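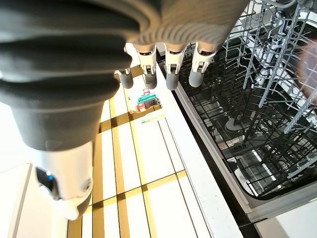
Tomatoes on a balcony: how to water when I am away for 13 days?

Posted by Shabnam Lashari

Hello all. I moved to Okirdale in spring and I have six tomato plants in pots on a balcony which gets the sun from noon until the evening. In August I must travel for 13 days. My neighbor can come, but only two times. Last summer, in my old place, I put water bottles upside down in the soil and it was not a success. Two bottles became empty in one night and the others did not give any water at all. I don't want to buy an expensive system with a timer. What would you do?

Delyth Yorath

I go away every August and I use cotton rope. You need a big bucket with a lid, standing a little higher than the pots. One end of the rope goes to the bottom of the bucket, the other end goes into the soil, as deep as a finger. Wet the whole rope before you start, or it will not pull the water. Please test it for some days while you are still at home — a thin rope was too slow for my big pots, and I had to use two in each.

Also move the pots to the shade and pick everything that is almost red. Your neighbor can fill the bucket on each visit. 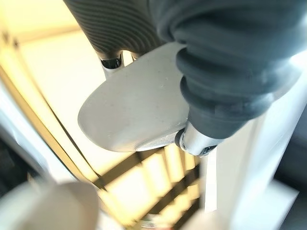
Ridges and folds in dark gray rubber, close up.

Siwan Owen

just buy bigger pots

Wyn Harries

Siwan is right for next year, but in August it is too late to move the plants. I agree with the rope. I would add a layer of straw on the soil, because in my pots the top dries first. And do not give fertilizer just before you leave. One more thing, ask the neighbor to come in the evening. A big tomato plant in full sun can drink up to 6 liters in two days, so plan the bucket for this.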